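Rorier Laboratory Begins Mug-Handling Data Program

07/10/2018

The Rorier Laboratory has begun a program to collect examples of two-armed handling of household objects. The recordings will be used to train a learning system under development with Ostermann, the laboratory's engineering partner. The first stage of the work deals with mugs and is being carried out at a table fitted with two robot arms.
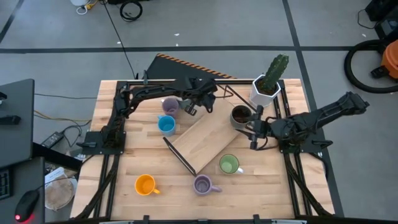
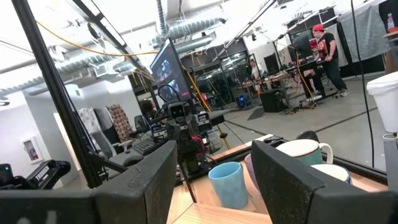 The collection table with its mugs, and the mugs at close range between the fingers of a gripper.

How the examples are gathered

Each example, called an episode, is a single attempt at a task guided from start to finish by a human operator. The motion of both arms is stored together with the camera recordings, and the operator enters a short written statement of the task before the episode begins. Episodes are then reviewed by a second member of staff, who marks each one as complete, incomplete or unusable.

Incomplete episodes are kept. According to Hildegard Strobel, who directs the program, they are of particular value when an operator misses a handle or loses a grip and then corrects the error.

"A system that has been shown only clean attempts has very little to go on when something slips," Strobel said. "We have asked our operators to recover in the way they naturally would and to let the recording run."

The program has accepted 1,303 episodes to date. A further 70 were set aside after review, most of them on account of gaps in the recorded arm positions. The laboratory intends to record them again under the same task statements.

Changes in color and placement

Mugs of different colors are used in the first stage, and their positions are changed between episodes according to a printed schedule. Tasks include moving a named mug to a new position, turning a mug so that its handle faces a given direction, and passing a mug from one arm to the other.

Knut Diekmann, who prepared the schedule, said that early trials had shown the need for it. Operators left to arrange the table themselves tended to return objects to the same few places, and the resulting model performed poorly when a mug was put down elsewhere.

Other items are left on and near the table on purpose. The laboratory does not clear the surroundings before recording, and staff may continue with other work in the same room.

Operators and training

Six operators have been trained for the first stage. Each completed a practice period in which no data were kept, followed by a supervised session. Operators change places at fixed intervals, and no operator records for a full working day.

Elspeth Mowat, who is responsible for operator training, noted that individual habits appear clearly in the recordings. Some operators approach a mug from above, while others reach for the handle. Both methods are accepted, and the operator's number is stored with each episode so that the balance between them can be checked.

Next stage

A second stage is scheduled to begin in November and will add bowls and lidded containers. It calls for 500 episodes in which the operator is given a task statement only after the objects have been set out. Results will be compared with those of the first stage using Hisano, the laboratory's evaluation software.

The laboratory has not yet decided whether the recordings will be released to outside groups. Requests for access may be sent in writing to Kenji Van Dusen at the Ploltgate office.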